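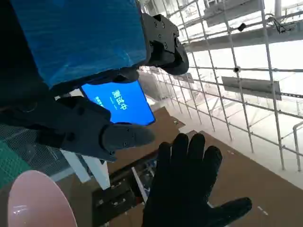
Blue wrap, cardboard, one glowing phone. Monday in a nutshell.

Okay friends, a little thread about snack corner, my favorite part of our new place in Reltendale. We've been unpacking since September and I still get happy every time I walk past that little table.

It's a tiny thing, so I laid a green cutting mat right over the top. I bought the mat for sewing (Clornow had it for 29 dollars) and I have sewn exactly one pillowcase on it. It wipes clean so nicely, though, that I can't bring myself to put it back in the craft closet! 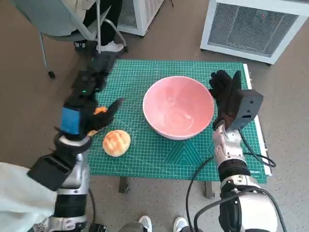 My one rule for buns is to eat them the day you buy them. The bakery on Woo Street does a sweet one with a crackly top, and by the next morning that top has gone soft and sad — still fine with coffee, but you've missed the best part.
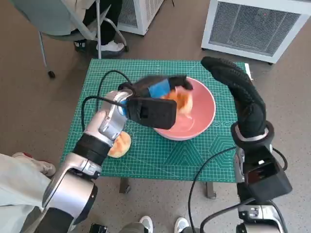
Fruit is where I get fussy. I used to slice everything up on a big plate and then find juice all over the place later. Now the orange pieces go in the pink bowl, which is deep enough to be forgiving, and if a half ends up sitting out on the mat, well, that's what the mat is for.

Next up is finding a basket for napkins. If you've seen a nice one, please send it my way!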